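In defence of folding on the bed

Every few months I read another piece telling me that laundry should be folded the minute it leaves the dryer, standing up, at a proper table, with a basket for each member of the household. I have tried this. I even bought the Sodness folding stand, which cost more than I care to admit and takes up the only bare bit of wall we have in our place in Trundcombe. It now holds library books and a fern, and I am back to doing what my mother did, and her mother before her, which is tipping the lot out on the bed and getting on with it.

The usual complaint is that clothes dumped on a bed stay there. Well, sometimes they do, and I won't pretend I haven't shifted a pile to the chair at 8 in the evening and shifted it back again the next morning. But a bed is the biggest flat surface most of us own. It sits at a height where you can kneel or perch on the edge when your back has had enough, and it is soft, so a sleeve stays more or less where you put it. Try that on a slippery kitchen bench with the toast crumbs still on it.

I feel most strongly about hoodies, and I know this is a small thing to feel strongly about. A hooded sweatshirt is a terrible shape. It has that great lump of a hood and a pouch that bunches, and if you fold it in the air, the way the tidy people do, you get a kind of bun that falls over in the drawer. It wants laying out flat with the hood away from you and the waistband close, and you smooth the hem first, then the pocket, and then bring the sleeves in. It needs room, and it doesn't much mind what is underneath it, whether that's a blanket or a bag you meant to put away last night.

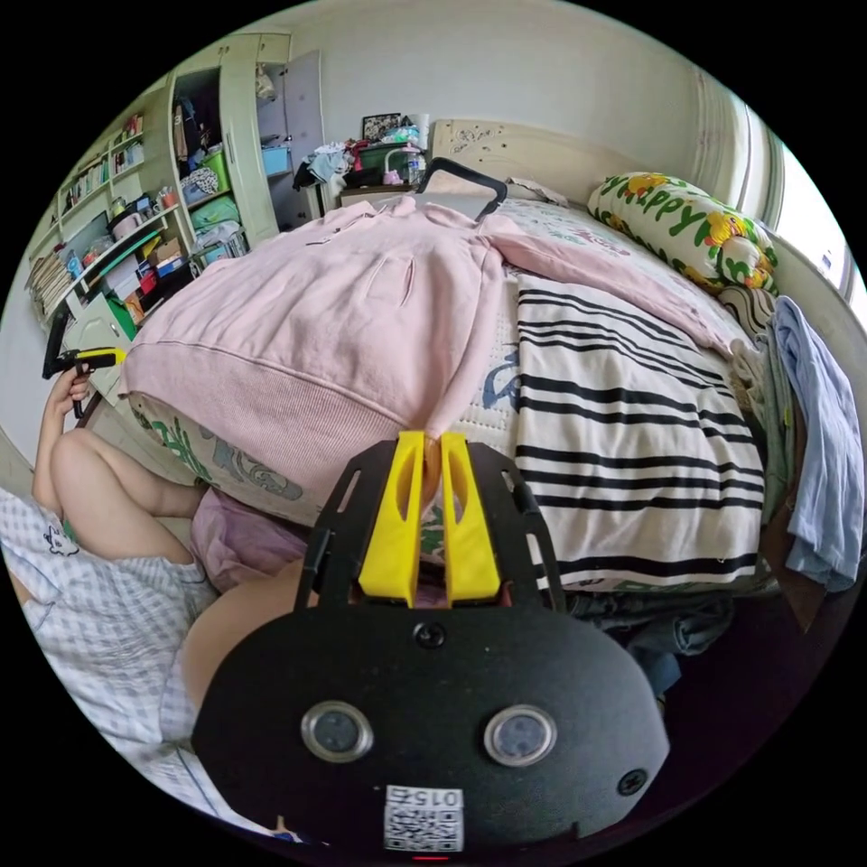
I'm fond of the muddle around it, too. A bedroom where someone is halfway through the folding has jeans and shirts and cushions all over the shop, and to me it looks like a room where people live. My grandmother, who was a Tạ before she married and ran a house of eight people, would work through one thing at a time and leave the rest exactly where it had landed. She said sorting first was just handling everything twice, and after 18 years of running my own house I have come round to her colour-blind, category-blind way of doing things.

So I'll keep my bed and my slow way of going at it - a hoodie, a cup of tea, then perhaps a pair of jeans. If anybody in Jellen or nearby would like a folding stand, the fern can be rehomed at short notice.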